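Grestden Plush Blanket, Povidstead Floral

Home > Bedding > Throws and Blankets > Plush

Sizes: single, double, wide double
Care: machine wash cool, tumble low or line dry
Ships from our Zukthorpe store

We have sold a lot of blankets over the years, and the Povidstead Floral is the one we keep taking home ourselves! It's the big, heavy, old-fashioned kind of plush, the sort your grandmother kept in the top of the closet and brought out when guests came. Warm gold and cream, huge pink flowers, dark leaves in maroon and brown, and no apology for any of it. If your bedroom is all white and gray, this will wake it up.

The pile is short and brushed, so it feels soft straight away and doesn't shed all over your black pants (we checked, with black pants). Stroke it one way and the color deepens, stroke it back and it goes pale again. Kids will write their names in it. So will you.

It comes folded in a zip bag with a handle. Give it a good shake outdoors and a night over a chair before you put it on the bed, and the fold lines drop out nicely.

What it's made of

The blanket is 100 percent polyester on both sides, with a bound edge sewn down all the way round. The print is on the top side only, the underside is plain cream. We switched to the Parsa weave in May, a little denser than the old one, and the flowers look sharper for it. If you have an older Povidstead and want a second to match, send us a note first, the gold came out a touch warmer this time.

Washing

Cool wash, gentle spin, no fabric softener. Softener flattens the pile and you lose that lovely brushed feel. Wash it by itself the first 3 times. It dries faster than you'd guess on a line with some wind, and a soft clothes brush will lift the pile again once it's dry.

On the bed or off it

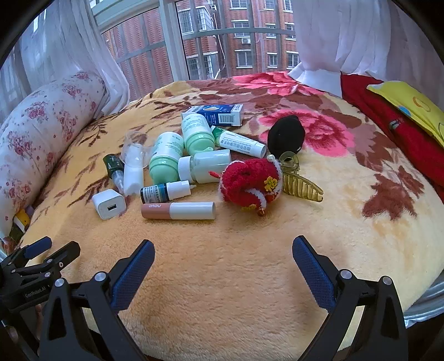 Most of our customers use theirs as a top cover during the day and pull it up at night, and that's how we like it too. A bed with a plush cover ends up being the place where you sort your bag, fold the socks and lay out your bathroom bits before a trip. Small things stay put on it pretty well, and the pattern is big enough that it still looks cheerful with stuff all over it. Even with a box, a few bottles, a hair clip and a fuzzy red knit piece with yellow ornaments sitting in the middle, those pink blooms hold their own, especially the one with the deep red center. The plainer stretch along the front is a handy spot for folding.

Also good on a couch, over a cold leather armchair, or in the back of the car on a long winter drive.

Questions about sizes or the older color go to Vilho Kiiskinen at the Zukthorpe store, who has the swatches on his desk and is happy to mail you one.

Page updated 2022-09-20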